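Tresico Kernel: your questions answered

We get plenty of post about the Kernel kit, and we love it. These are the questions that come up most, from schools, hobbyists, small workshops and one very keen model railway club. If yours isn't here, use the contact form and it will probably end up on this page too!

What is the Kernel?

Kernel is a practice kit for people who want to learn to program a robot arm. You get the practice software, a printed workbook and a year of access to the task library. The software runs a full simulated workroom on your own computer, so you can start the same evening it arrives, with no hardware on the desk at all. If you have a real arm (or get one later), the programs you write can be sent to it through the Pringle add-on, which is explained further down.

Do I need to have programmed anything before?

No. The first chapter of the workbook begins with moving one joint and stopping it again, and it takes its time. If you've written a bit of code before, skip to chapter four, where the arm starts picking things up. That's where it gets really fun.

What sort of computer will it run on?

Most laptops bought in the last few years will manage it. You need 2 GB of free disk space for the basic install, a bit more if you save a lot of recordings. An older machine will still run the lessons if you turn shadows off in the display menu. The arm behaves the same either way, it just looks plainer.

How close is the simulated arm to a real one?

Close enough that your habits carry over — joint limits, reach and the order you have to do things in are all treated seriously. If you send the wrist somewhere it can't go, it stops and tells you which joint ran out of room. Where you will notice a difference is in grip. Real objects slip, bend and roll in ways that are hard to copy, and the software is a bit kinder than life. Chapter nine has a good long section on leaving yourself some slack for this.

What is in the task library?

At the moment there are 100 tasks. They begin with reaching over a table and opening the gripper, then go on to picking up, placing, lining up, sorting and stacking. Each one has a starting layout, a goal and a short note from whoever built it. The layouts can be shuffled, so a program that only works because you learnt the positions by heart will soon be found out. We think this is the best thing in the whole kit and we are still a bit giddy about how well it came out.

Can I make my own tasks?

Yes, please do. Pick a room, put in a table, add whatever objects you like from the parts drawer and save it under a new name. You can share it with the other Kernel users if you tick the box. Tasks sent in by users are checked by us before they appear, and the wait can be a few weeks in September when the schools come back.

What is Pringle?

Pringle is the small control box that sits between your computer and a real arm. It comes separately, because plenty of people never need it. It works with two-fingered grippers only for now. Do run every program in the simulated room before you send it across, and keep the stop button within reach.

My arm freezes halfway through a move. What have I done?

Probably nothing terrible. The usual cause is error 3235, which means the path you asked for passes through the table or the arm's own base. Add a waypoint higher up, so that the arm lifts before it swings across. If you still get the error after that, send us the saved task and we'll have a look.

How long do recordings last?

A recording can hold up to 2000 steps. For longer jobs, split the program in two and chain the parts with the "then run" block.

Can I try it before I buy?

You can. The workshop in Ulthorpe has Kernel set up on the training machines, and you're welcome to book a free hour in the afternoon. Bring a task idea if you have one — we like being asked for odd things. If you can't get to Ulthorpe, the trial download has the first three chapters and a simulated room with the arm ready on its table.

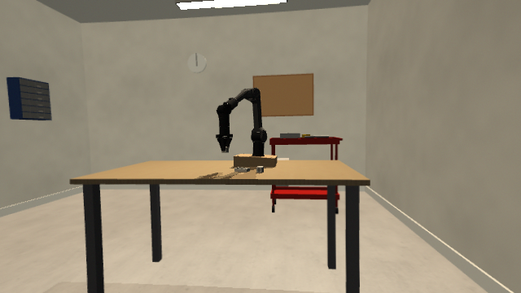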